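Cabbage takes the good table as Ciltton hall opens for lunch

By Darmawan Lau

Ciltton has waited a long time for somewhere to eat a hot lunch indoors on a Saturday, and it now has one, provided it likes cabbage.

The Fotton Rooms, the tall white hall at the bottom of Jeon Street, began its weekend lunches this month with a menu that runs to soup, bread and a main dish built on whatever the Uritz market stall has too much of. In May, what the Uritz market stall has too much of is cabbage. The kitchen took 38 of them for the first sitting and has ordered the same again.

The hall has responded by treating the vegetable with a respect it seldom gets elsewhere. Before the doors opened, one pale green specimen was given a round white plate, a grey tray to go under the plate, and the marble-patterned oval table normally kept for people who have booked. There were flowers at the far end. Several regulars of the old place said they had been married with less fuss. 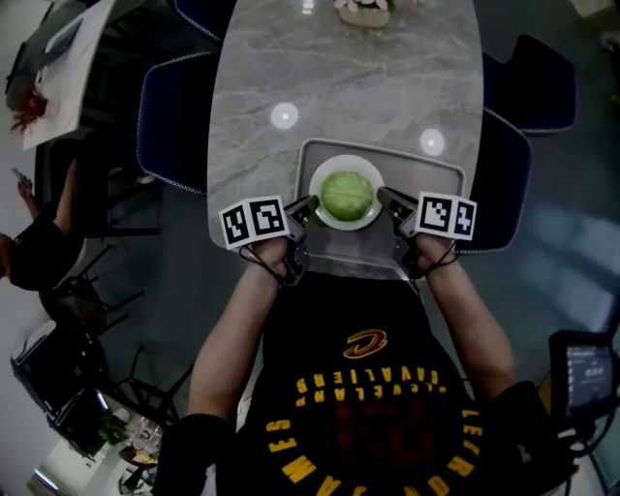

A table with opinions

The oval table has divided the town since it arrived. Its supporters point out that it wipes clean, that it has no corners to catch a hip on, and that it makes a bowl of soup look as if it cost more than it did. Its detractors say it belongs in a hotel, and that the navy chairs with the pale piping are the sort you feel you should ask before sitting on.

Both camps were eating at it by half past twelve.

The long tables are plainer and have caused no letters at all. They are where most of the lunches will be served, and where the cabbage will be carried, shredded, once it has come down in the world. The recipe is kept short: butter, caraway, a splash of vinegar, lid on for 14 minutes. A version with bacon is promised for those who feel that caraway is not a reason to leave the house.

Prices have been held down by the simple method of not offering very much. There is one soup and one main. Pudding is a baked apple, and anyone hoping for a choice of pudding is invited to have the apple with custard or without.

Room to echo in

The bigger argument is about the hall itself, which was done up over the winter and has come out very white. Walls and ceiling are both the same shade, and the room goes up past black mezzanine railings before it stops. On a grey day the glass doors at the far end let in a good deal of sky, whether or not you wanted to look at it.

What the height does for the eye it does rather less kindly for the ear. A dropped spoon at the first lunch was heard by everybody, and a private conversation about a neighbour's extension became, for a minute or two, a public one. Felt panels have been mentioned. So have tablecloths, which are cheaper, and quieter children, which are not to be had at any price.

Then there is the question of where to put things. The plans allowed generously for air and hardly at all for cupboards, and in the meantime a cardboard box can sit on the floor by the doors with nothing much to compete with it.
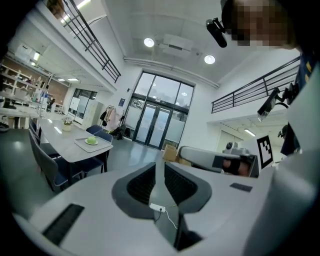 What happens next

Lunches run from noon until two, with last orders for the hot dish at twenty to. Bookings are only needed for the oval table, which must be reserved by the evening before and given back in the state it was found, flowers included. Everyone else can walk in and take a seat at one of the long ones.

The upper levels stay shut to diners for now. A plan to put small tables up there behind the railings was looked at and set aside after somebody asked who would be carrying the soup.

The Rooms need to sell more than 500 lunches by the end of the summer to keep the kitchen going into the autumn. The lease on the building runs to 2062, so there is time to try other vegetables. The stall has already warned that June is likely to be courgettes.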